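17 March 2026

Seam wear, second round. Picked up from where the September notes stop.

Finished the abrasion runs on the Drumell stretch fabric this morning. Two swatches, both cut along the grain, 250 strokes each under the light weight. The first swatch came out with a dull patch and no holes. The second pilled badly near the clamp, which I put down to the clamp and not the fabric, as the pilling stops in a straight line where the jaw plate ends. Need to file that plate before anyone runs another set.

Thread is the bigger question. The Skimow polyester held through the stretch test but skipped stitches on the curved pieces, 8 on one seam and 7 on the next. Same needle for both, same tension. Straight seams had no skips at all. Changed to a ballpoint needle after lunch and sewed one more curve. It looked better, but one curve is not enough to go by. Swap the needle back and repeat tomorrow so we have a fair comparison.

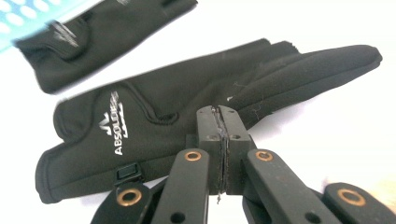 Curved seams are where I want to spend the rest of the month. Flat swatches tell us how the fabric wears but they say very little about how a seam behaves when it has to turn a corner and still give. Gloves are a good case – on the black one, a seam curves across the back of the hand and the fabric rounds out where the panel is sewn in. Our sample block should have a curve of that sort, with a panel eased into it, in place of the shallow arc we have been using. It also has a few loose white threads lying over the fingers, and on dark fabric every bit of lint shows. Lint roller before the "after" inspection from now on, or we will be logging fluff as broken stitches.

Cui sent the new backing film. Stiffer than the last roll and it curls at the edges when cut. Left a length of it under the steel rule overnight setup to flatten. If it still curls, try cutting from the other side.

Grondby wants the wear figures in their own table layout. Columns are fine except they have no place for stitch skips, so I added one at the end – leave it in.

To do:
File the clamp plate
Repeat curves, old needle and ballpoint
Draw new sample block with tighter curve and panel
Order more Skimow in black, we are down to the last cone
Check the film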